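Covering a white worktable: kraft paper or a wipe-down mat?

hkoyama
May 30, 2024

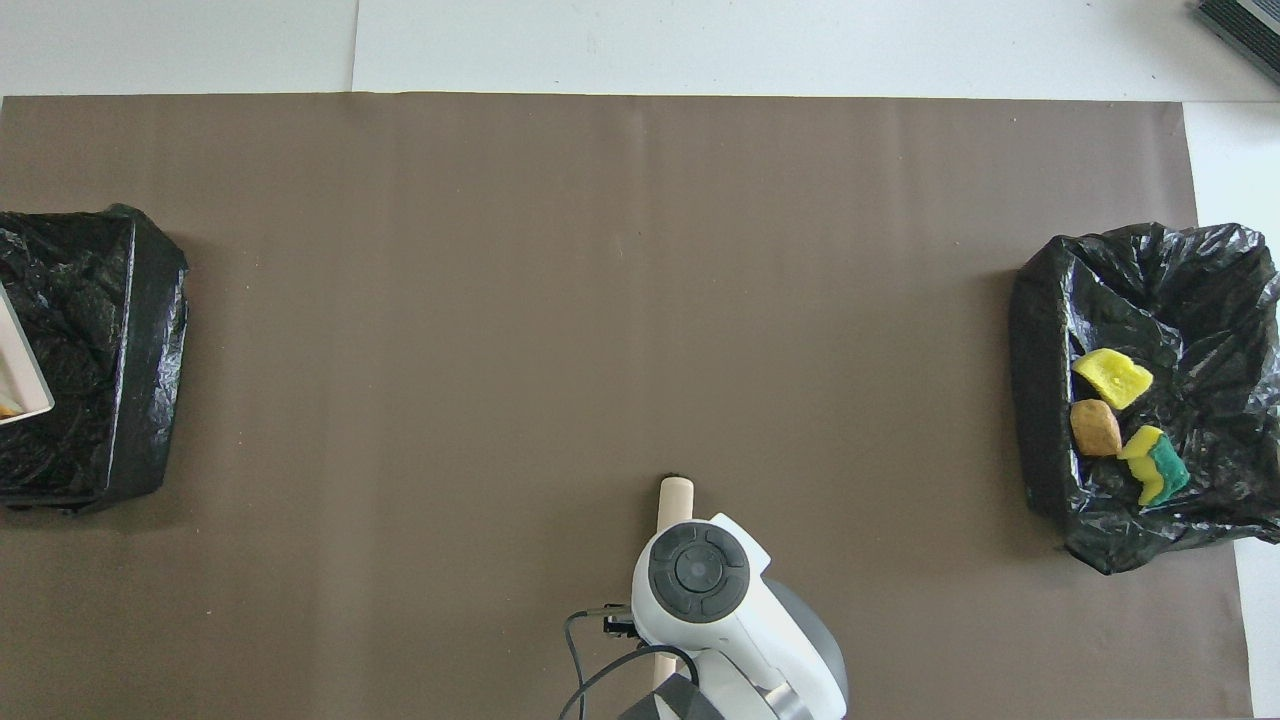
I run a small refinishing bench and go through brown paper faster than I'd like. A 30 yard roll lasts me until the middle of June if I'm careful. I lay one big sheet over the white top and keep two bins on it, both lined with black bags. The sponges go in the right one, and today that's a yellow one with a torn surface, a tan one and a yellow and green scrubber. The paper creases and I end up changing it every few days. Is a silicone mat worth the money?

Loukia_S
Mat. I paid 60 dollars for mine and stopped buying paper. Stain wipes off if you get to it the same day.

brannigan16
Disagree. Mine got tacky from the solvent and then dust stuck to it. Paper you just roll up and toss. Buy a wider roll and tape the corners.

Loukia_S
What solvent? I only use water-based.

brannigan16
Mineral spirits mostly. So maybe that's the difference.

evie_cropper
Separate question, are you throwing those sponges out? I'd keep the scrubber. Also, your right bag is sagging onto the paper. A big rubber band around the rim fixes that.

hkoyama
Tan one stays, the other two are trash. I'll try the band. I use both kinds of finish, so I guess I'm sticking with paper for now.

Loukia_S
Get the mat for the water-based days. They roll up.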